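Forum index > Home and Kitchen > Storage and Organising
Thread: Mug rack or cupboard? Running out of places to put cups

brackenhall
Posts: 700
Posted August 25, 2021

We have moved the hot drinks out of the kitchen and onto a separate table, and now I need to settle how the cups are kept. Up to now they were stacked in a wall cupboard, two deep, and whatever was at the back never got used. Two handles have been knocked off in the past year by people reaching over the front row.

I have put a black wire rack at the back of the table. It has a flat base and a post at each end, and it takes six mugs in three columns of two. I have them the right way up, openings to the top. The table is pale wood with a plank surface, and I would like to keep the middle of it clear for pouring.
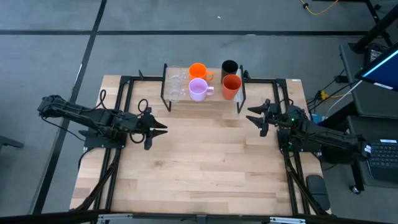

My question is whether to stick with the rack or go back to a shelf with a door. The rack is easy to get at and I like being able to see what we have. My worry is dust, as some of these cups only come out when we have visitors. The other worry is that six is the limit and we own more than six. The spares are in a box under the stairs.

Has anyone lived with one of these for a few years? Does the black finish last?

Polyxeni Tsolakis
Posts: 2185

I have had a wire rack for seven years. Mine is a Skalonov, white, same general idea as yours. The finish chipped at the base where I slid it about, and rust came through the chips in the second winter. I sanded those spots and touched them up with enamel paint and they have been fine. If you lift it when you wipe the table you should not have the problem at all.

On dust, turn them over. A mug that is stored upside down stays clean inside for weeks.

tincanal
Posts: 41

Disagree about turning them over. If there is any water left in them it sits against the rim and you get a stale smell. My mother always kept cups mouth up and gave them a rinse before use. It takes a few seconds.

Cupboards are worse for smell, by the way. Ours is next to the boiler and everything in it smells of warm paint.

Polyxeni Tsolakis
Posts: 2185

Only if you put them away wet. Dry them with a cloth first. And on a wire rack the air gets in underneath anyway, so I don't see where the stale smell would come from.

tincanal
Posts: 41

The air gets in if the mug rests on wires. If it is upside down on a solid base it doesn't. The original post says flat base. I would want to see which it is before telling someone to tip them all over.

Gualtiero Cocco
Posts: 318

I would start from the cups and choose the rack afterwards. A rack like that is made for ordinary mugs with ordinary handles. If half of your cups are odd shapes they will not sit properly and you will end up with them on the table regardless. What have you got?

I bought a Piras rack a while ago and it was good for straight mugs, but anything with a foot rocked about on it. I gave it to my daughter in the end and put up a shelf.

brackenhall
Posts: 700

Fair question. They are a mixed lot, which may be the real trouble. Nothing matches. There is a pale pink mug with a rounded body and a big handle, and that is the one everyone reaches for. There is a small orange one with a matt finish that holds hardly anything, good for espresso. The coral-red one has ribbed bands round the upper part and a wide mouth, and I use it for soup as often as tea. Then a clear one on a short foot with a scalloped edge, which is my husband's and which he will not part with.

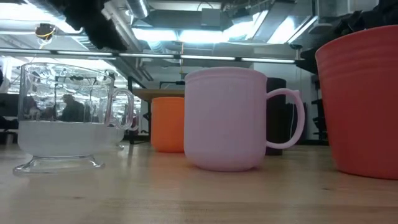

The pink one is the awkward one to store because the handle sticks out so far. Put it next to anything else and you have to turn the handle to the front, and then it catches your sleeve. I could put it at the end of a row, but then people put it back wherever they like.

The footed one I would not hang by its handle. I don't trust it.

Gualtiero Cocco
Posts: 318

Then I would keep the rack for daily mugs and give the footed one a place of its own. Also the small orange one could go behind something bigger, it needs very little room.

For the sleeve problem, turn all the handles to the same side at a slant, halfway between front and side. You lose a bit of width but it stops them catching.

moorgate_lil
Posts: 96

Can I put in a word for hooks? I have four under a shelf, Guneck ones, screwed in. They cost next to nothing and leave the whole table free. Big handles are an advantage there. I have never had one drop.

Polyxeni Tsolakis
Posts: 2185

I have had one drop. It took the saucer below with it. The hook had worked loose in chipboard — solid wood might have held. I would not hang anything I was fond of.

A wide soup-type cup is also heavy when it swings. Low down and standing is best for that one.

moorgate_lil
Posts: 96

Well, chipboard was the fault there and the hook was all right. Mine go into pine. But I take the point about the heavy one.

tincanal
Posts: 41

Going back to the table. Is the wood oiled or varnished? Pale wood marks very easily. We had a Vuton tea table and there were rings all over it by the end of the first month. A tray under the pouring area would save you a lot of bother, whatever you decide about the rack.

brackenhall
Posts: 700

I don't know what is on it, it was done before we got it. It has a slight sheen. I had thought about a tray but they slide. Perhaps a cork mat.

I think I will leave the rack where it is for now and put felt pads under the base so it doesn't scratch. Handles on the slant as Gualtiero suggests. I am still undecided on upside down or right way up. I may try one row of each through August and into next month and see if there is any smell.

Polyxeni Tsolakis
Posts: 2185

Check that the felt is the stitched or screwed kind. The sticky pads creep out sideways on wire and leave glue on the table.

brackenhall
Posts: 700

You can't screw into wire though?

Polyxeni Tsolakis
Posts: 2185

No, sorry, I was thinking of chair legs. For wire you want the clear plastic sleeves that clip over. Most ironmongers have them in a drawer near the cup hooks. Take the rack with you, or measure the thickness of the wire before you go.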